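Spending the Gripper Money: My Part of the Table Setting Project
Dace Mockus
18 June 2018

So my half of the project was the shopping list. Everybody else on the team got to argue about grasp angles and I got a spreadsheet, which I ended up liking way more than I expected to. This report covers what we planned to buy, what we did buy, and what I'd put in the budget for the next group (they start in November, so somebody please forward this to them).

We wanted to collect demonstrations of simple dining table tasks with hand-held grippers. You squeeze the thing yourself, the camera on it records, and later the arm tries to copy you. The arm was already in the lab, so I didn't have to budget for that – thank goodness! What I did have to cover was grippers, spare fingers, cameras, mounts, storage and all the stuff that goes on the table.

My first draft was a mess. I priced the grippers and the cameras and figured the rest would be pocket change. Then I went through it line by line with Zeltlow, the shop we order most of our parts from, and found I'd left out mounting screws, memory cards, a charger and shipping. Shipping! The spare fingers came to $119 for a set, and the camera mount kit was also $119, so for a whole week I was sure I had pasted the same row in twice and I kept deleting one of them. They're two separate purchases. Please don't delete one.

We looked at two gripper kits, the Gitach and the Grelard. The Grelard closes more smoothly and feels nicer in your hand, but the fingers are glued in, so if one chips you're buying the whole front end again. The Gitach is clunkier and its fingers come off with a hex key. We're students and we drop things, so I went with Gitach and bought 2 kits. I still think that was right, even though my thumb got pretty sore during testing.

Table stuff was the fun part. I wanted dishes that looked like what people eat off of at home, plus a few things that would be annoying to grab. Shiny ceramic made the list for that reason, and so did thin, dark utensils, since they're hard to get a finger under. 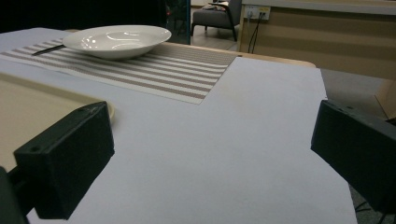 Bowl and striped placemat between the gripper fingers, tray off to the left.

I budgeted for 10 place settings and we haven't opened all of them. If I did it over I'd get fewer matching sets and more odd shapes, and I'd put the difference into lighting. I had zero dollars down for lamps. None! Glare on glazed dishes is a pain to deal with afterward, and a couple of soft lamps would have fit in the budget easily if I'd asked early enough.

The other thing I underestimated was storage. Video piles up fast, and we had to borrow a drive from the Dlamini group down the hall, who have been really patient about getting it back. Next group, put a drive on the very first order. Also ask for quotes in writing, and leave some slack for replacement fingers, because the first set does get chewed up. My spreadsheet is in the team folder, with the rows I'm not sure about marked in yellow.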